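Two grippers, one well plate

I finally spent a whole afternoon in the simulator with the two grippers everyone at work keeps arguing about. Kibet swears by the Brondari, Aishwarya wants the Inskip, and I just want something that puts a plate down where I told it to. So I loaded our usual little room - table, mat, shelf, the clock on the wall - and got going.
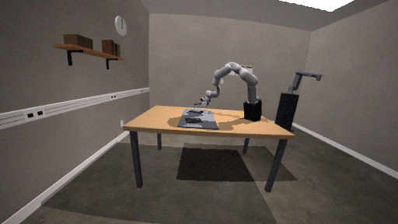 My rule was the same 50 pickups for each gripper, same speed, same controller settings. I didn't touch the gains once, even though I really, really wanted to!

The Inskip was quicker to set up (maybe 10 minutes, and half of that was me hunting for the right config file). The Brondari took most of my lunch break and a grumpy message to Reece. 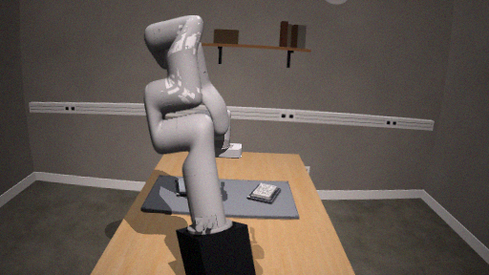

Camera placement ended up mattering way more than I expected. From behind the base, the arm blocks a lot of what you want to look at, so I kept switching views to check the approach. The overview camera is nice for catching silly paths, but for lining up with a plate I want to be in close, looking down at the wells.

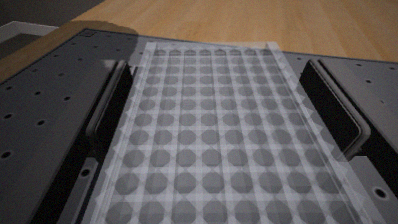
So who won?

The Brondari, by 2 pickups. Kibet is already unbearable. I'd still like to rerun it with the slower controller in July before we spend about 3,000 on the real thing.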